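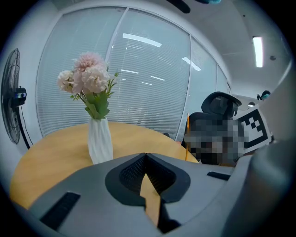 February, 9:40 a.m.
Flowers, round table, glass-wall office

Picking this up from the last entry. The question was whether the arrangement stays in the office for the spring or goes back to the Vurkthorpe shelf with the other display pieces. Staying, for now. Notes below so whoever does the next change doesn't have to work it out again.

Vase: the tall white one with the twisted sides. It came in the Kumolico order with the desk trays. It is slim for its height and the big blooms make it top-heavy, so I put 700 grams of washed gravel in the bottom inside a zip bag. Tried it without the bag first. The gravel settled into the ridges and was a pain to shake out. With the bag it goes in and out in one piece. Knocked the table with my hip twice, fairly hard, and the vase stayed up.

Stems: all artificial, pale pink and cream. The label on the box said peony but the catalog sheet lists them as carnation, and I can't tell from the petals. Writing "large ruffled" on the storage box and leaving it there. The wire in the stems is stiff. Bend it over the edge of the bench before it goes in the vase, because bending it in place pulls the leaves down the stem. Two of the leaves slid that way this morning and needed a dot of glue.

Arranging: had the big blooms all level to begin with and it looked like a shop display. Dropped one lower and turned it a little toward the door. Better. Opened the leaves out by hand. They had been flat in the box since the move and still want to close up, so check them again in a few days. A hair dryer on low worked on the last lot. Keep it moving or the edges curl.

Dust: a dry paintbrush, the soft 2 inch one, then a barely damp cloth on the leaves only. The petals mark if they get wet. Sevach sells a spray for silk flowers and we have half a can left, but it leaves a smell in a closed room and I would sooner use the brush. The vase gets a wipe with glass cleaner sprayed on the cloth. Dirt sits in the low part of the twists, so follow them around instead of wiping straight up and down.

Table: the top is light wood and shows rings. There is an old one near the edge that I went over with oil and a white pad, along the grain. Fainter, still there if you get down low. Let the oil sit overnight before anything goes back on it. Cut a felt circle for the underside of the vase from the Ebihara sheet. It is thin stuff and may need doubling.

Blinds: the horizontal ones on the glass wall. Wiped the slats while I had the cloth out. The tilt was stiff at first and eased after I worked it back and forth. Afternoon light through there is strong enough to fade the pink, going by what happened to the old bunch, so tilt them after lunch.

Still to do:
Order felt, thicker.
Glue for the leaves, the tube is nearly finished.
Put the second box of stems back on the Vurkthorpe shelf and fix its label.
Second coat of oil on the ring, next time the room is free overnight.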